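Storing Dry Goods in Glass Jars

Members who keep flour, rice or dried beans in the shared pantry at Getham are asked to follow the steps below.

1. Wash the glass in warm, soapy water and rinse it well. Leave it upside down on a clean towel overnight.
2. Wipe a wooden or bamboo lid with a damp cloth. Do not soak it or place it in the dishwasher.
3. If the lid has a sealing ring, remove it, wash it separately and let it dry before refitting.
4. Fill the jar, leaving 2 inches free at the top.
5. Set the lid straight over the mouth and press down evenly with the palm.
6. Label the jar with the contents and the date of filling.

Jars are to be emptied and washed every 30 days. Cracked lids should be handed in at the Lavoie Street office.

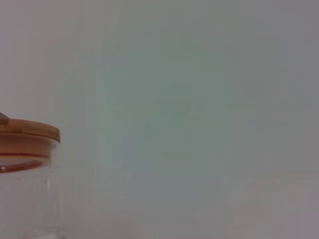
Etotbridge Household Skills Department

Glass jar with a light-brown lid. Questions about pantry storage may be directed to Nathalie Landry, Room 21. Page revised Fri 20 June.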